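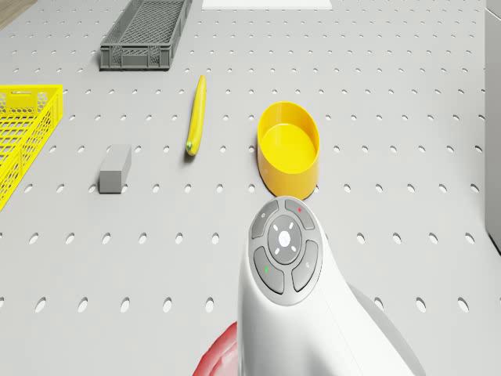

Prepare the Senderard brake recorder on a bench before taking it to the vehicle. The recorder measures deceleration during a road test and must be zeroed on a level surface. Clear a space large enough for the recorder, the pedal force pad and the cables. A perforated tabletop like the light gray one shown is suitable if the feet of the recorder rest on solid material and do not drop into the holes. Small parts can be kept in a shallow crate at the back of the bench.

4.1 Checking the kit

1. Remove the recorder, pedal pad, pad cable, power lead and Kivness dock from the carrying case.
2. Compare the serial number under the recorder with the number on the calibration certificate. They must match.
3. Check the expiry date on the certificate. Do not use a recorder with an expired certificate for a statutory inspection.
4. Inspect the pad cable for cuts, crushed sections and bent pins.
5. Place the recorder on the Kivness dock and charge it to at least 80 percent.

NOTE: Certificates issued before April 2022 show the serial number without the two-letter prefix. These certificates remain valid until the printed expiry date.

CAUTION: Do not charge the recorder with a lead from another manufacturer. Damage to the charging circuit is not covered by the Provamthorpe warranty.

4.2 Setting zero

1. Place the recorder on the bench with the arrow pointing away from you.
2. Press and hold POWER until the status light turns green.
3. Select SETUP, then ZERO.
4. Wait for the countdown to finish. Do not lean on the bench or move anything on it.
5. Turn the recorder so that the arrow points toward you and press OK. The second reading starts.
6. Check that ZERO OK is displayed.

If the two readings differ by more than the permitted amount, the recorder displays code 271. Check that the bench is level and repeat the procedure. If the code appears three times in a row, return the recorder for service. Zero is kept when the power is off, but must be set again after a drop, a change of battery or a software update.
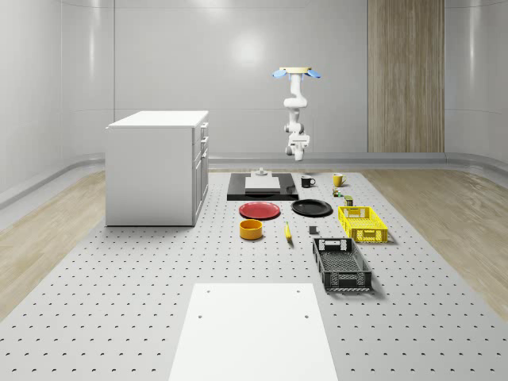
Vehicles with an uneven or heavily padded cab floor need the rigid floor plate supplied with kit B. The plate gives the recorder a stable base and is held to the floor by its own weight and the rear strap. Lay it flat before attaching anything to it, as with the white rectangular board in the foreground, and look at the holes first. That board has two small holes near its upper corners and two more a little farther down. The kit B plate has a different pattern – three holes at the front and one at the rear – and the recorder will not seat if the plate is turned the wrong way.

4.3 Fitting the recorder in the vehicle

1. Park on level ground, apply the parking brake and switch off the engine.
2. Remove the driver's floor mat.
3. Put the recorder, or the floor plate if used, on the passenger side of the cab. The arrow must point to the front of the vehicle.
4. Pass the strap behind the seat rail and tighten it by hand.
5. Clip the pedal pad over the service brake pedal. The pad must cover the center of the pedal.
6. Route the pad cable along the edge of the footwell, clear of all pedals.
7. Press each pedal to the end of its travel and confirm that the cable does not move.

WARNING: A loose recorder or cable can become trapped under the brake pedal. Do not drive the vehicle until step 7 has been completed.

NOTE: On long-wheelbase passenger vehicles, do not place the recorder behind the driver's partition. Pitch of the body affects the reading.

4.4 Entering vehicle details

1. Select NEW TEST.
2. Enter the registration number and the odometer reading.
3. Enter the test weight in kilograms. For example, enter 3,340 kg as 3340, without a comma.
4. Select the number of axles.
5. Select LADEN or UNLADEN. The setting must agree with the inspection sheet.
6. Press OK to save.

Details cannot be edited after the first brake application. If an entry is wrong, cancel the test and start a new one. Canceled tests stay in the log and are marked C.

4.5 Memory and transfer

The recorder holds 1,000 tests. When the memory is full, the oldest transferred test is overwritten. Tests that have not been transferred are never overwritten, and the recorder will refuse a new test if no space is left.

1. Open Amato on the office computer and sign in.
2. Place the recorder on the Kivness dock.
3. Select IMPORT and wait for the list of tests to appear.
4. Confirm that the last test in the list matches the display on the recorder.
5. Select FINISH before lifting the recorder off the dock.
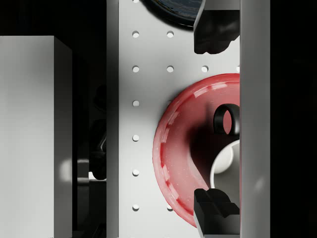 Fig. 4-3. Perforated panel with red round dish.

4.6 Storage

Switch off the recorder and disconnect the pedal pad. Coil the pad cable loosely and do not wrap it around the recorder. Store the kit in its case, away from direct sunlight. If the kit will not be used for more than one month, charge the battery before storage and again every three months. For cleaning, see section 7.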